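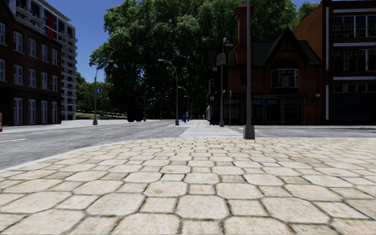

Slide 1. Start of the simulated route, with the zebra crossing straight ahead.

Right, leave this one up while people find their seats. Say hello, say who I am, thank Snežana for squeezing me in before lunch.

So this talk is about looking after one machine. Ours is called Clalik, it's a pavement robot, and I've been its mechanic, nurse and battery charger since June. Before it goes near a real kerb it gets a run in the simulator, and you're looking at where that run begins. Big stone slabs, then the kerb, then over the road to that footpath under the trees.

(Let them look. Somebody always asks about the Tudor house. I like the Tudor house too!)

Point at the slabs. Everyone wants to talk about the crossing, but I spend far more of my life on paving. Real slabs rattle things loose. When we had it out in Lundon the front left wheel nut had backed off after 16 runs, and I only found it when the wheel started squeaking. I now check all the nuts every 3 runs, with a dab of paint across each one so I can see if it's moved. Cheap, ugly, works a treat.

Next bit, the camera mount. Velimir will tell you it was never bent. It was bent. I swapped it, and then we had to redo the calibration, and this is where the simulator earns its keep: load the new camera position, start from this same spot, and compare the run with the last good one. Takes me roughly 50 minutes with a cup of tea. If it drifts towards that thick grey pole on the right, I go back and measure the mount again.

Poles, while I'm on the subject. The simulator gives you nice clean ones. Check your bumper switch by hand anyway, both sides, with the drive motors off (ask Senad about his shin).

Batteries next. Ours came from Getora and I label each pack with its first charge. Pack 21 is the grumpy one, so I'll pass it round. DON'T let anyone put it on the radiator.

Then over to Radka for the wiring, and I'll take questions after hers. Clicker is on the lectern, spare battery in my coat.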